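**Water bills in Gebru will be sent every 3 months from November**

Households in Gebru will soon get their water bill four times a year and not every month. The town water office announced the change at an open meeting in the school hall, where more than 300 residents came to listen and to ask questions.

Under the new plan, the meter is read at the end of each period and the bill comes two weeks later. The price of water stays the same. The office says it will save money on paper and postage, and that the staff who read the meters will have more time to look for leaks in the old pipes near Fevgate Road.

"We have 41 streets and only a small team," said Zinash Demissie, head of the water office. "When they walk the same streets every month, the repairs must wait. I think people would like the repairs to be done first."

Some residents were worried about larger bills. Lihua Tian, who lives with her parents and two children on the east side, told the meeting that a small bill every month is easier to plan for. "A big bill can come in the same week as the school costs," she said. "For our family it is a real problem."

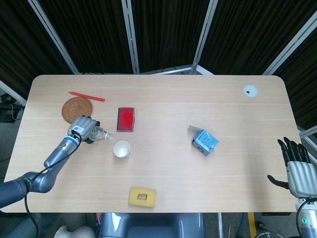
The office answered that anyone can still choose to pay monthly. In this case the household pays a fixed amount, and the difference is corrected when the meter is read. A form for this is available at the front desk and at the Clusell library. It must be returned before the end of October. Households that already pay in parts do not need to fill in a new form.

Shufen Shao, owner of a laundry on the market square, asked if businesses will follow the same rule. For the moment they will not. About 900 homes are included in the first step, and shops and workshops will continue with monthly bills until next summer, when the office will look at the results.

There was also a question about the quality of the water after the brown color that many people noticed in spring. Bezawit Gidey, an engineer at the office, explained that the color came from work on the main pipe and that the later tests were good. The test results can be read at the front desk, and she promised to put them on the town website too.

The next open meeting will be held in the same hall at seven in the evening. The date will be printed on the last monthly bill.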